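Thread on the Privau language law, which had its second reading on Tuesday. I have read the bill, the schedules and the explanatory notes. Most of the coverage has dealt with the speeches, so I will stick to the text.

Background for anyone new to this. Avov is spoken in the northern districts of Privau and has had no standing in law. It was never banned outright. Officials were told to work in the state language, and courts treated any paper in Avov as if it had not been filed.

The bill changes that last point. Under article 4, a resident may write to a public body in Avov and the letter counts as received on the day it arrives. Deadlines run from that day. For anyone who has lost a land or pension appeal on a date, this is a real gain.

The duty to reply is weaker. The body must answer "in a manner the applicant can reasonably be expected to understand". The ministry's notes say the state language will normally meet that test. So you may write in Avov and be answered in something else.

Speakers of Avov over a certain age, mainly women in the hill villages, do not read the state language well. The notes do not mention them. The phrase "reasonably be expected" will have to be fought over in court, one case at a time.

Now the map. The law applies in full only in listed municipalities. There are 65 on the list in Schedule 2. The schedule can be changed by ministerial order, in either direction, with no vote.

To get on the list, a municipality needs 2000 registered speakers. It is a flat number. A large town passes easily with a small Avov minority, and a village where every household speaks it can fail because the whole village is smaller than the threshold.

I would have used a share of residents with a low floor, or either test at the applicant's choice. An amendment to that effect was tabled and withdrawn before the vote. No reason is given in the record.

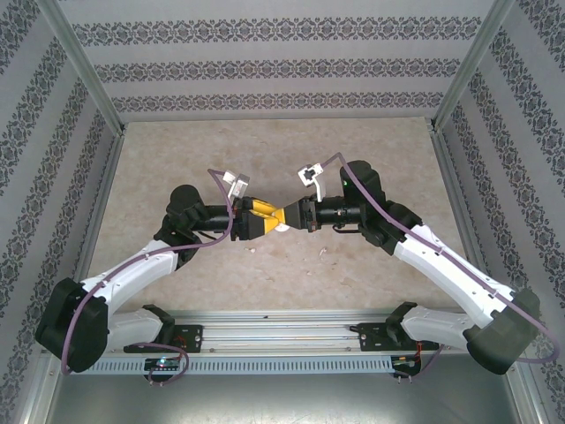 "Registered" is also doing a lot of work in that sentence. The register is built from the census language question, and the census form allows one answer. Bilingual households nearly always put down the state language, for reasons that ought to be plain given the past few decades.

The Setiawan Institute has a paper on this which I recommend. It compares the census answers with school entry interviews in the same districts. The gap is wide, and it is widest in the places that come closest to the threshold.

The ministry's reply to the paper is that people are free to answer differently next time. Next time is the next census. Until then the old register stands, and Schedule 2 with it.

Schools. The headline was "Avov in the classroom", and the bill does allow it. It allows it as an optional subject, outside core hours, where parents apply in writing and the head teacher certifies that a qualified teacher is available.

There is no route to becoming a qualified teacher of Avov. The training college in the capital does not offer it and the bill does not ask it to. The notes say the matter is "under consideration with partners". They do not list the partners.

So a head teacher who wants to run the class cannot sign the certificate truthfully, and a head teacher who does not want to run it has a perfect excuse. I can't tell whether this was meant. The effect is the same either way.

There is a simple fix: a transitional clause letting existing teachers who speak the language be certified on a test for the first few years. Other countries have done it this way when they had to start from nothing. It needs a paragraph in the bill and a small budget line.

Place names. Listed municipalities may put up signs in both languages. They pay for the signs themselves. The Avov form must be approved by the national names board, which has no Avov speaker among its members and no duty to consult one.

This matters more than it sounds. Many of the old names were changed by decree, and the board keeps the decree names as the starting point. What residents could end up with is an Avov spelling of a name that was never Avov. 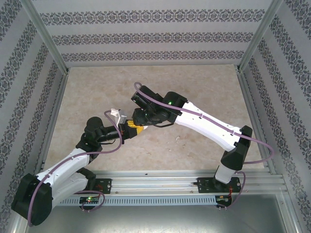 Broadcasting gets one line. The ban on private stations using the language for news is lifted. The licence fee for "non-state-language services" stays as it is, and it is higher than the ordinary one. The two small stations I know of that would apply have both said they cannot pay it.

Enforcement. A complaint goes first to the body complained about, then to the ministry, then to the administrative court. There is no ombudsman and no fine. If the court finds for you, the body is told to look at your request again.

For comparison, the draft circulated in June had a commissioner with powers to inspect and to publish findings. That whole chapter has gone. The cost estimate attached to the bill was not revised when it went, so on paper the state is still paying for an office that no longer exists.

A reply to those asking whether the bill should be voted down. My answer is no. Article 4 alone would help a good many people in the next year, and a defeated bill is not going to come back in this parliament. The opposition has said as much and I see no reason to doubt them.

But the changes worth pressing for at committee stage are narrow and I will set them out in order of use. First, replies in the language of the letter, at least on request. Second, a share test beside the flat number. Third, the transitional clause for teachers.

I would put the commissioner after those. It is the change the campaign groups talk about most, and a commissioner enforcing the current article 4 would be enforcing very little.

On how the bill has been received in the north. I have seen it described as welcome and I have seen it described as an insult. The two district councils that published a position did something duller, and asked for the legal costs of test cases to be covered. I think that was well judged.

Some of the reaction abroad has been careless. The Dorthorpe seminar last month issued a statement praising "full official recognition". The bill does not use the word "official" of Avov anywhere. It uses "language of local use", a new term with no definition.

I raised this with the Dorthorpe organisers and they have said they will correct the wording. The uncorrected version is the one being quoted by the ministry's press office. If you are writing about this, please quote the bill.

On that new term. In the constitution, "official" carries rights and "regional" carries some duties of support. "Language of local use" carries neither. A court would have to decide whether it means anything beyond what the articles say, and courts in Privau tend to read such terms tightly.

There is also a saving clause at the end, easy to miss. Nothing in the law may be read so as to "affect the unity of public administration". The same phrase was used to throw out the filings I mentioned at the start. I would want it deleted, or at the least made subject to article 4.

A correction to one of my posts above: the higher licence fee applies to renewals as well as new licences. A reader who works in radio pointed this out and the schedule bears it out.

Committee takes written submissions until the end of the month. They must be in the state language. I will post mine here when it has gone in, with an Avov translation.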